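# Bread boxes, one shelf at a time

I have never been convinced that a bread box does anything. My mother had one, her mother had one, and as far as I could tell both of them used it to store twist ties. Still, people keep writing to this page to tell me their loaf stays good for a week in there, so in October I gave over a stretch of counter to the subject and kept notes.

A few ground rules. I bought everything myself. I baked the same plain white loaf each time, cut it at breakfast, and ate from it until I didn't want to anymore. I don't own a humidity meter and I'm suspicious of people who do. When a seller says a box "locks in freshness," I'd like to know what the lock is, and I have yet to get an answer that wasn't the same sentence again with a different adjective.

The Skolton, which I borrowed my expectations for from a very confident catalog page, was the first to let me down. It cost 29 dollars, it had a drawer, and the drawer stuck. A bread box that needs two hands and a knee is a box you stop closing. By the third morning I was leaving the loaf in its paper bag on top, where it did about as well.

Then there's the matter of shape. Makers love a round top. It looks like a loaf, it says "bread" from across the kitchen, and it means you can't put anything on it. If your counter is small, that's a real cost. I'd give up the charm for a flat lid that holds a fruit bowl.

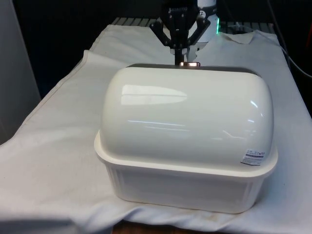 A flat lid would also be easier to wash, I think, although a glossy one with a good curve does at least wipe down in one pass. Ribbing is where I start to grumble. Fluted sides look nice in a store and then spend years collecting flour in every groove. You'll need an old toothbrush. I also don't see why sellers can't find a glue for their labels that lets go. I have picked at stickers with a thumbnail, with cooking oil, with a hair dryer, and the corner that stays behind is always the corner facing the room.

Small metal knobs get my grudging approval. A lid with something to grab gets put back on, and putting the lid back on is most of what there is to bread storage. My complaint is with how they're attached. One screw through thin plastic will work loose if you lift the lid by it every day, and the replacement part costs nearly as much as I paid for lunch.

İlker Yurt, who reads this page and disagrees with most of it, wrote in to defend the Cuvonden. He has had his for years and says the crust stays crisp. I asked what kind of bread. He said rye. Rye keeps in a coat pocket, so I'm not ready to hand the credit to the box. He did make one point I'll pass along: leave a folded dish towel in the bottom and the underside of the loaf doesn't go tacky. I tried it and saw no difference, but the crumbs were easier to shake out.

The Baek people say their lid has been opened and closed 2000 times in testing. I'd be more impressed to hear what was inside it. The Mosunix is the one I haven't tried, and at 126 dollars I'm not going to. For that money I could buy fresh bread until spring and never store any.

If you already own one, keep it shut, wipe out the crumbs when you finish a loaf, and don't put warm bread in it. If you don't own one, slice the loaf and freeze half. I'll add to this page if a box changes my mind. Letters are welcome, especially from anyone whose drawer slides.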